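Sorting Small Parts for Reuse: Term Report

Our project looked at how much time a repair shop loses when salvaged parts go into one mixed box. The work was done at the Nornham repair room between September and the end of the term. The author did the timing, and Ximena Insaurralde kept the log sheets.

Background

The repair room takes in old radios, chargers and toys. Whatever still works is pulled off the boards and kept. Before the project, all of it went into a single deep drawer. People looking for a part tipped the drawer onto the bench and searched by hand. Many gave up and opened a new pack.

Method

We took 200 parts from the drawer and made a list of what they were. Each helper was given a slip with one part on it and a stopwatch was started. In the first round they searched the mixed drawer. In the second round the same 200 parts had been sorted into shallow trays by type. Parts with bent legs stayed in both rounds. We ran 132 searches in all, half of them mixed and half sorted. A search was stopped at two minutes and marked as a miss.

Results

The mixed drawer gave 19 misses. The sorted trays gave four, and three of those were parts that had been put in the wrong tray. Sorting the whole lot took one afternoon, which we did not count in the search times. The gain was largest for the smallest parts and hardly there for switches, which are easy to spot anyway – we should have left them out.

Trays were better than jars. With a jar you still have to pour. Yellow trays around a steel one keep the unsorted parts in the middle, within reach of each side.

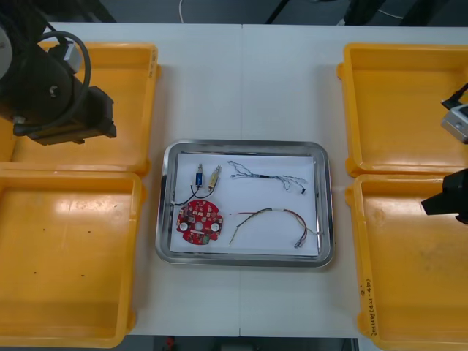
Hipólito Saavedra thought the report should have counted the sorting afternoon, as a shop that gets new boards every week pays for it again and again. We agree, and a second run would log it.

Labels were the other weak point. Ours were on paper tape and came loose by the second week.

Comments (2)

Leiva: Did you test the parts before sorting? A dead capacitor in the right tray is still dead.

Trollora: We use egg cartons for this. Fine until somebody drops one.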